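Week 4: Where to put the big stuff (focal points and furniture layout)

Okay, so last week we ran out of time in the middle of sight lines, and I promised I'd write the rest up. These notes cover what I said plus a couple of things I forgot to say. Bring them on Thursday with your floor plan, even if your floor plan is a mess. Mine usually are!

Start with how people walk. Before you draw a single chair, take a colored pencil and trace the path from every door to every other door. Add the path to the window if you open it a lot. Those lines are your traffic, and furniture that sits in traffic is going to get kicked. Try to leave 37 inches on the main route. You can squeeze the smaller ones to 26 if you have to, but I wouldn't do it with kids or a walker in the house.

Now the focal point. Every sitting room has something your eyes go to first when you come in. It might be a fireplace, a view, a big painting, or (let's face it) the TV. When a room has two of these pulling in different directions, you get that restless feeling Kerubo Khaemba brought up in class, where you sit down and never quite know which way to face. Her own room has a bay window at one end and a bookcase at the other, and we spent a good while on it. We ended up turning the sofa sideways to both and putting a swivel chair in the corner – I still think that's the best answer for a long room.

If you can't decide what your focal point is, stand in the doorway with your eyes shut, open them, and write down the first thing you notice. Do it again at night with the lamps on. You may get a different answer, and then your lighting plan has some work to do.

A few words on weight. Dark, low pieces feel heavy, and tall pale ones feel lighter than they are. If all the heavy stuff ends up on one wall, the room seems to tip that way. You don't need to match it pound for pound on the other side. A deep-colored rug or a chunky armchair will usually do it.

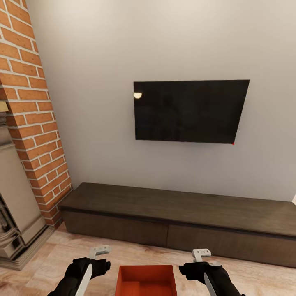 Faith Rashidi asked about rugs, and I gave a sloppy answer, so let me try again. Get the front legs of the sofa and chairs onto the rug at the very least. If it only reaches the coffee table, it's too small, and yes, I know the bigger size costs more. Tape the outline on the floor before you buy!

For Thursday: draw 2 layouts of the same room, each with a different focal point, and mark your traffic lines on both. Use the quarter-inch grid paper. Pencil only, please, we'll be erasing a lot.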